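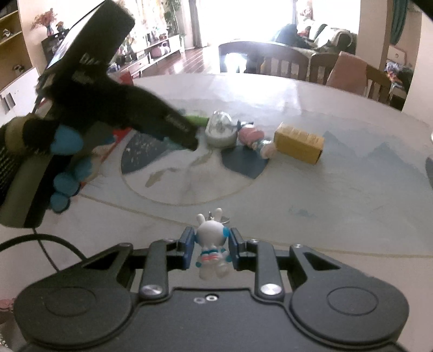

Fig. 1. White rabbit figurine with key ring, held over a round table.

Unit 7: Reserved Seats and Candidate Quotas
Course reader, Comparative Local Government
Instructor: Akua Bonsu

1. Terms

A reserved seat is a seat that only members of a named group may fill. A candidate quota sets a minimum share of names on the ballot. The first fixes the result. The second fixes the choices put before voters, and the result may fall well short of it.

Quotas may be set by law or by party rule. A party quota binds only the party that adopts it, and the penalty is usually left to the party's own officers.

2. Placement

Under closed lists, rank order matters more than the total share. A list can meet a 40 percent quota and still place every woman below the last winnable position. A zipper rule (alternating names by sex) closes this gap. In single-member districts there is no list to rank, and the same problem returns as the choice of which districts a party gives to women — often those it expects to lose.

3. Worked case: Melura district council

The council has 333 seats. Parties fielded 2341 candidates in the November election, and 202 of the seats went to incumbents. Open seats: 333 - 202 = 131. A quota applied to new candidates only can therefore affect at most 131 seats in that cycle.

Pisharody treats incumbency as the main brake on quota effects. Farooqui puts more weight on nomination fees. Read both before section.

4. For section

Bring one party's nomination rules. Mark the clause that states the penalty, and note who enforces it.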